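30 Jul 2024

A long day at the desk and a good one, and I want to get it down before supper takes the edge off it. Walter Ticona came up after lunch with two mugs of tea and the look he gets when he thinks I have been too kind to my own results. We have been going back and forth over Skaltiletti since April, and I do enjoy it, even when he is right (which he was, for most of the afternoon).

The trouble has been the same one for weeks. We teach the arm in simulation, we shuffle the lighting and the furniture so that it never gets used to one room, and then we give it a scene it hasn't met before and see whether it still goes for the right thing. My way was to change everything at once. Walter's way, which he calls the slow road, is to hold the room still and change only the light, then hold the light still and change only the camera view. I grumbled that it would double the work. He drank his tea and let me grumble, bless him, and then we sat down and did it his way.

So we had the dark version of the room up for most of the afternoon, with the black cabinet sunk so deep in shadow that I had to lean right in to find its edges, and the white arm as bright as a bathroom sink in front of it.
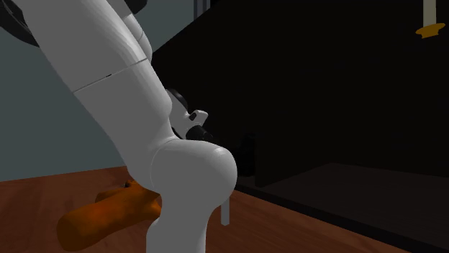

What I had been missing is that a dark room and an awkward view do quite different harm. We ran 300 trials with Cronin, the old method, and then the same again with Dirosska, which is the one I have been nursing along all summer. In poor light Dirosska held up nicely, far better than I had dared to hope. Move the viewpoint so that the arm's own casing hides part of the table, though, and it went to pieces nearly as badly as Cronin did. With my everything-at-once scoring those two effects had been stirred together into one middling number, and I had been blaming the shadows for the whole of it. Poor shadows! I must have spent a fortnight fiddling with lamp settings that were perfectly all right.

Walter was very decent about it. He said he had done much the same thing at Brildale years ago, with a gripper and a tray of bolts, and had got as far as writing the paper before somebody asked him an awkward question at the back of a seminar. I felt better for hearing that, and better still when he found a packet of ginger biscuits in his coat.

Later on we went through the stills from the closer views, the ones where the long white link sweeps right across the furniture behind. I have grown fond of this room, silly as that is – the reddish grain of the wood, and the screwdriver standing up on its yellow-orange handle away at the back, the one cheerful thing in all that gloom. Walter wants views of this sort kept as a set of their own and scored apart from the rest, and I have come round to it completely.

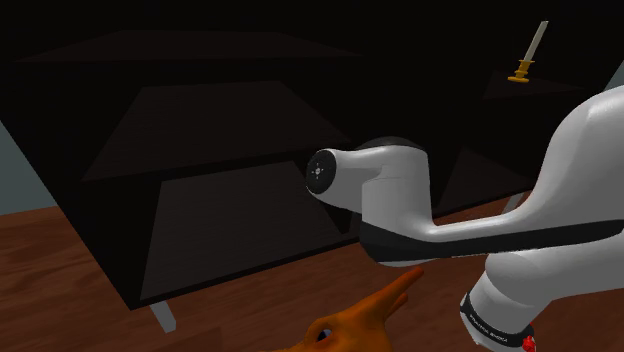 ## For tomorrow

- Split the scoring in two, light on one side and viewpoint on the other, and write down which is which so I don't muddle them again.
- Run Cronin again on the close views with the light turned up. I'd like to see how much it minds the arm being in the way when it has no darkness to contend with.
- Put the lamp settings back to what they were in April.
- Ask Walter whether he still has his notes from Brildale. He thinks they are in a box under the stairs.
- Buy ginger biscuits, as we finished his.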